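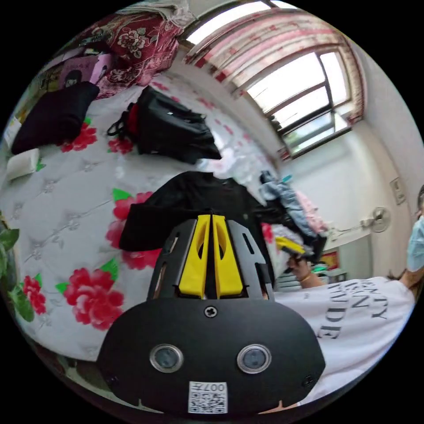 From: Panagiotis Kadrić
To: quilting-technical list
Subject: Re: Shrinkage allowance on pre-quilted cotton

On the thread from September, Vlachou wrote:

> I bought a length of Tarkau pre-quilted cotton for a bedcover, finished
> size 157 cm wide. The cloth came off the roll at 161 cm. I washed a
> test square at 40 degrees and it lost more along the length than
> across. Is 4 cm enough to cover both shrinkage and the side hems, or
> do I need to join a strip? I would sooner not join, as the channels
> never line up.

Four centimetres will not do it. A plain double-turned hem of 1 cm takes 2 cm from each side, so the hems use the whole allowance before the cloth has been near water. Either bind the edges or accept a narrower cover.

Binding is the better choice on this sort of cloth in any case. A double-turned hem through face, wadding and backing gives nine layers at the edge, and more at the corners. Most domestic machines will sew it, but the stitch length shortens as the feed struggles and the edge ripples after the first wash. A bound edge takes nothing from the width apart from what you trim to get it straight.

On shrinkage, the difference you saw between length and width is normal. Warp threads are held under tension in weaving and again when the layers are quilted, and they relax in the first hot wash. The wadding then adds its own movement. If the wadding is cotton it will pull in further and the surface will pucker between the stitch lines. If it is polyester it will hardly move, and the face cloth puckers less, because the stitching holds it to something stable. The Tarkau cloth has been sold with both over the years and the label does not always say which, so burn a pinch of the filling over a sink if you need to know. Cotton leaves soft grey ash. Polyester leaves a hard bead.

A test square needs to be bigger than people usually make it. I cut mine 50 cm each way and mark a 40 cm square inside with a laundry pen, well clear of the raw edges, which fray and distort. Measure on a flat table without smoothing the cloth out by hand. Measure each direction in three places and take the mean. Wash at the hottest setting the finished cover will ever see, dry it the way the cover will be dried, leave it overnight and measure again. One cycle gives you most of the figure. I do a second if the cloth is for sale.

My own figures, from a piece of Tarkau with cotton filling, washed at 40 and line dried: 6 per cent in length, a little under half that in width. At your width I would expect to lose more than your 4 cm if the filling is the same. I have not tested the polyester version at that temperature.

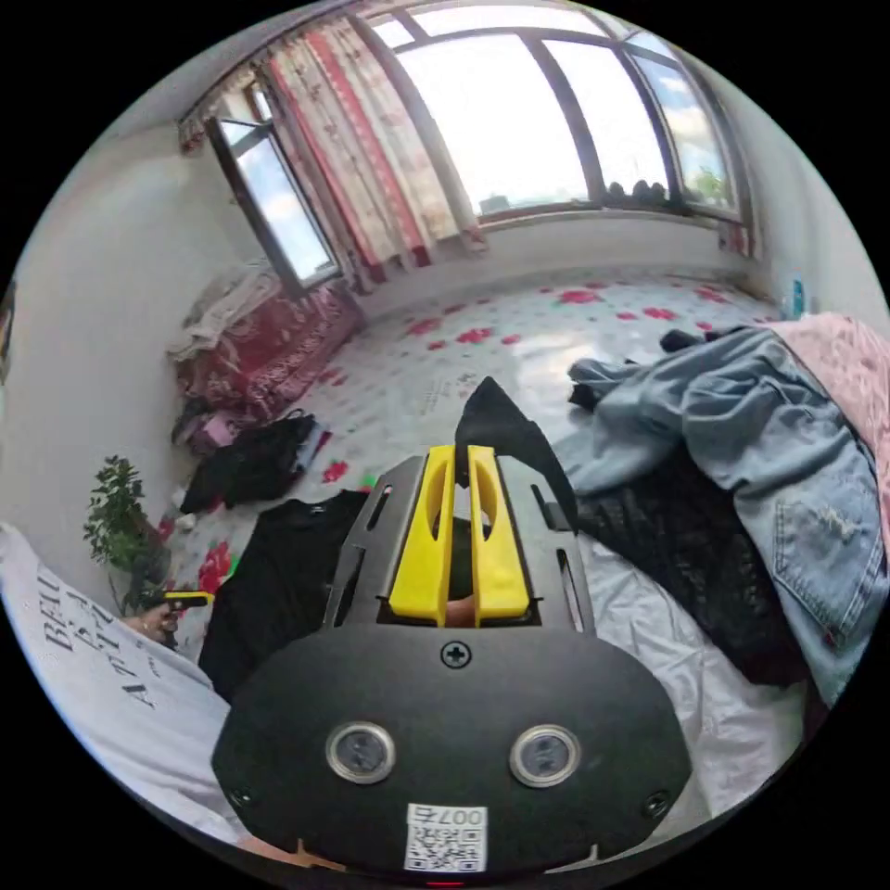 Does the cloth need washing before it is cut if the cover is only going to be dry cleaned?

Cut it unwashed in that case, but steam it first with the iron held just clear of the surface, because steam in the cleaning process will relax the warp to some extent.

If you do wash the full length first, zigzag both cut ends beforehand. Pre-quilted cloth is usually chain stitched, and a chain stitch that is cut will run back from the open end when it is pulled. I lost two rows off a length of Sona that way and had to sew them in again by hand. A line of ordinary lockstitch 5 mm in from the cut also works and is easier to trim away afterwards.

For joining, if it comes to that, put a full width down the middle and a narrow strip on each side. Cut on the quilting line and unpick the wadding out of the seam allowance, then butt the wadding edges and catch them together with a loose herringbone stitch before closing the backing. The channels can be matched over a short distance. Over the length of a bed they drift, as the pattern repeat is rarely the same from one end of a roll to the other. Pin from the centre outwards and the error is split between head and foot.

Thread: I use the Orkum 900 m cones, polyester core, size 90 needle. The cotton thread from the same maker shrinks enough to draw the binding in.

If anyone has measured the polyester-filled cloth at 60 degrees I would like the figures, length and width separately, with the drying method stated.

Panagiotis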